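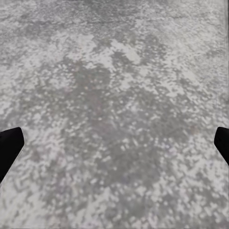

According to one respondent in Clarkum, a word that is never written down was never meant to be tested, and a congregation that keeps no book has no business saying later that something came true. Other respondents took the opposite view, and the disagreement runs through most of the material in this section.

Figure 4. Gray mottled surface seen from above, with two black gripper fingers. Computer rendering.

4.2 Writing, dating and revising

The four congregations differ more in how they keep prophetic reports than in what the reports say. At Grilbridge, a member who has had a dream or a vision during the week fills in a half-page form and hands it to an elder before the service. The form asks for the date, the setting (asleep, praying, driving, at work), the content, and whether the member believes the report is for the church, for another person, or for a wider public. There is no box for interpretation. Members who offer one write it in the margin or on the back, and the elders copy it into the book in a different ink.

Clarkum keeps a bound notebook on a table near the door. Anyone may write in it. Entries are often unsigned, and a good many are undated, which made them hard to place in sequence. Where a neighboring entry carried a month we assigned the same month to the undated one. Where two undated entries stood side by side we left both out of the time analysis but kept them for the analysis of content.

Gilchrist has no written record of its own. Reports are given aloud in the second half of the Sunday evening meeting, and recordings are kept for a season and then erased. We worked from the recordings that still existed when we began in March, and from our own transcripts after that. The fourth congregation meets online and posts its reports to Muvitz, a members' message board on which authors can edit their own entries at any time. The board keeps earlier versions, and the moderators gave us access to them.

In all, we collected 105 reports. They range from a single sentence to several pages. The longest come from Muvitz, where there is no one waiting for the speaker to finish, and the shortest come from Gilchrist, where there is.

Dating turned out to matter to members a great deal, though they disagreed on which date counts. Most Grilbridge members gave the date on which they had the dream. On Muvitz the visible date is the date of posting, and several authors opened with a line explaining that the dream was older than the post. Some had held it back for months. The reasons given were that the meaning was not clear, that the author had been told in prayer to wait, or that the author was afraid of being wrong. A later news event was sometimes mentioned as the thing that released the author to speak. Reports of this kind drew more questions from other members than any other kind, and the questions were usually about whether anyone had been told at the time.

Revision is the practice on which the written and spoken settings part most sharply. Of the Muvitz reports, 16 had been changed after posting. Most of the changes were small: spelling, a Bible reference added at the end, a line asking for prayer. In four cases, however, the change touched the content. One author took out the name of a country and put "a nation" in its place. Another moved a predicted drought from "this year" to "a coming year." The third removed an interpretation and left the vision standing by itself, and the fourth joined two dreams that had been posted separately. None of these authors marked the change in the text.

We asked moderators how they regarded such edits. They did not treat them as dishonest. Their view was that the vision belongs to the one who sent it and the wording belongs to the one who wrote it, so that wording may be improved as understanding grows. The same moderators would not allow an author to delete a report that had drawn replies. A failed word should stay up, in their view, so that younger members can see that people are capable of mishearing.

At Grilbridge the rule is stricter on paper and looser in practice. The book may not be altered. An elder who reads an entry aloud, though, often shortens it and may leave out a detail that seems likely to cause alarm. Members who heard the reading but did not see the form remembered the shorter version, and it was this version that they compared with later events. In that sense the spoken word had replaced the written one within a few weeks, even though the written one was still on the shelf and open to anyone who asked.

The language of uncertainty also varied. Speakers at Gilchrist used it freely. Phrases such as "I felt," "it was as if" and "I don't know if this is for now" came before nearly every report, and the congregation seemed to expect them. Clarkum entries had far fewer. We think this has to do with the notebook itself - writers could read what stood above their own entry, and they tended to match its tone. A run of firm, unqualified statements would go on for several pages until someone wrote a more careful one, after which the next few were careful too.

Fulfillment was recorded in only one place. Grilbridge elders write a short note beside an entry when they judge that it has come to pass. They write nothing beside the rest. Asked how long an entry could remain open, the elders said there was no limit, and they pointed to the long wait for fulfillment in the books of the prophets. A few members outside the eldership were less comfortable with this. They felt that a word with a stated time in it should be reviewed when the time was up, and that the result should be read out in the same meeting where the word had first been given.

We did not try to judge fulfillment ourselves. Our coding notes only whether a report contains a stated time, a named place, or a named group, and whether the congregation returned to it afterward. Reports with a named place were returned to most often. Reports with a stated time were returned to less often than we had expected, and at Clarkum we found no later entry that referred back to one.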